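Home Issues Authors Submit Search

3. Sorting small things at a desk

3.1 Why a divided box

I came to this topic through my own messy desk, so I'll say that up front. When Hugo Gallardo and I started planning the study at Irnbridge, we wanted to know how people decide where a small object goes when the storage already has walls in it. A plain box lets you toss things in. A divided one asks you a question every time — does this card belong with the other cards, or does it get its own spot? Most of the earlier work I could find dealt with kitchen drawers and closets, and hardly any of it looked at desks that someone was using for other things at the same time.

We kept the setup as ordinary as we could. Each person sat at a desk with their phone and a laptop in reach, the way they would on any Thursday afternoon, and sorted a mix of small items for as long as they liked. Nobody was told which compartment was for what.
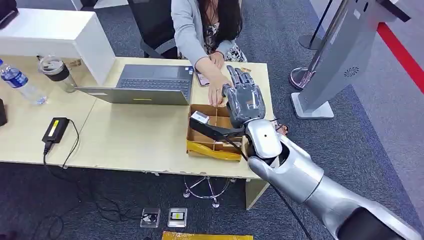 Figure 3. Sorting desk with the open, divided cardboard box, a laptop and a smartphone.

3.2 Cardboard or wood?

Esperanza Campos argued early on that the material would change how careful people were, and I'll admit I didn't believe her! Cardboard dividers have some give, and our sorters treated them that way. They pushed, they leaned things over the top, they doubled up. With thin wooden panels the same people slowed right down and started lining up edges (one of them spent ages on a single card). We've kept the two kinds of storage apart in everything that follows, so please don't pool them if you borrow our coding sheet. 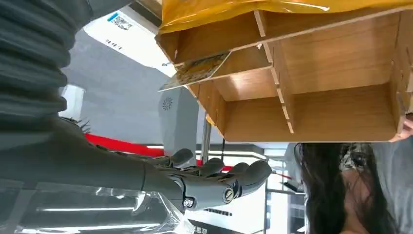
Figure 4. Pale wooden organizer with slotted partitions; a printed card sits tilted in one of the compartments.

The tilted card is a favourite of mine. Flat things gave our sorters more trouble than anything else in the mix, and in the interviews they described cards as "put away" while a corner was still sticking out. Inmaculada Arroyo coded these as finished and I coded them as half-finished, and we argued over it for most of October. In the end we added a third code, "parked", for anything inside a compartment that its owner said they'd want to grab again soon.

3.3 What stays on the desktop

Then there are the things that never make it into the box at all. Phones, mostly, but also little stacks that people were clearly fond of and wanted where they could see them.

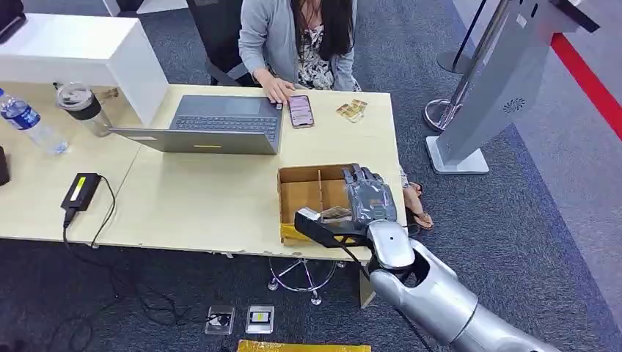

We asked each sorter afterwards to talk us through whatever was left out, and the answers fell into 3 loose groups: things in use, things waiting for a better place, and things they'd simply stopped noticing. Drinks nearly always landed in the first group. I found the last group the hardest to write about, as people tended to change their answer the moment we asked. Gilles Caron suggested coding only the first reply, and that's what we did.

One more practical note. We marked out a work area on the carpet in bright yellow tape, and I'd do the same again, with the corners laid square before anything else comes into the room.
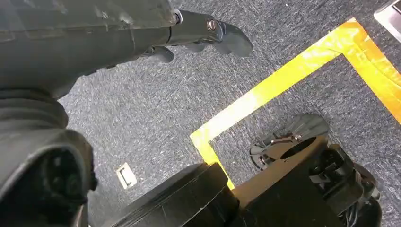
3.4 Coding the sessions

Two of us coded every session separately and then compared notes over coffee. Where we disagreed, Alžběta Kolář made the call, and her decisions are marked in the coding sheet with her initials.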